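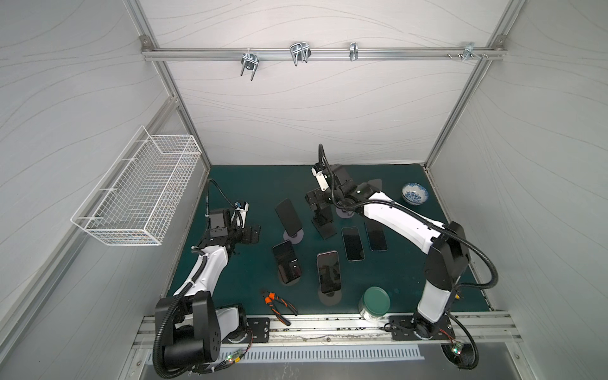 Ross Ritchie thought the question had been put the wrong way round: a buyer of a small electric van wants to know what range is left in the third winter, and a figure measured on a warm test track with a new battery does not help much. His comment on the first draft is the reason that section 3 now deals with cold running before it deals with anything else.

1. Scope

The report compares the usable range of two small electric delivery vans, the Nenent and the Nudora, on one fixed route in cold weather. Purchase price, finance and resale value are left out. Both vans were lent by Koech, a local hire firm, which also gave access to its charging records. Neither van was new.

The Nenent carries a quoted range of 268 km. The Nudora is sold with a larger battery but also has a taller body, and its maker quotes range only for the passenger version. The payload limit used for both vans was 580 kg, taken from the lower of the two door plates.

2. Method

The route runs from the Koech yard to the Baller roundabout and back by the ring road. It includes one long climb and a stretch of stop-start traffic through the shops. Each run began with a full battery after the van had stood outside overnight. Tyre pressures were set cold to the handbook value. Cabin heating was set to the same temperature in both vans, with the fan on automatic.

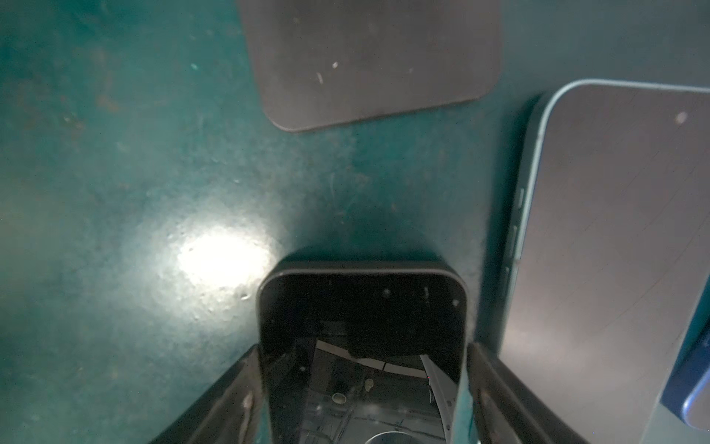
Energy use was taken from the trip computer at the end of each lap and checked against the charger reading when the van was plugged in again. The two figures do not measure the same thing – the charger reading includes losses in the on-board charger – so they are kept in separate columns in the appendix. Where they disagreed by more than 5 per cent after correction, the run was repeated.

Mwende Masanja drove the Nenent and Graciela Iturra drove the Nudora. The drivers changed over at the halfway point to reduce the effect of driving style. Regenerative braking was left at its strongest setting throughout.

3. Results

Cold running reduced range in both vans. The Nenent lost more of its range at the start of each run, when the heater was working hardest, and then settled. It has a plain resistance heater. The Nudora has a heat pump, and its consumption was steadier from lap to lap, though higher on the ring road, where the taller body counts against it.

Load had less effect than expected on the flat and a clear effect on the climb. Part of that energy came back on the descent. On the November runs regeneration was limited by the control system until the battery had warmed up, and on the first descent the friction brakes did most of the work.

4. Limits of the work

Wind was not measured on the route. Battery condition was read from the dashboard display only, and we had no means of checking it. The Nudora had covered a greater distance before the tests, so some of the difference between the vans may be due to age.

5. Further work

Ximena Iturra has suggested repeating the route with the cabin warmed from the mains before departure. This would need a timer on the yard supply. Lilian Kirui holds the spreadsheet and the route file.

Report submitted 04/08/2020.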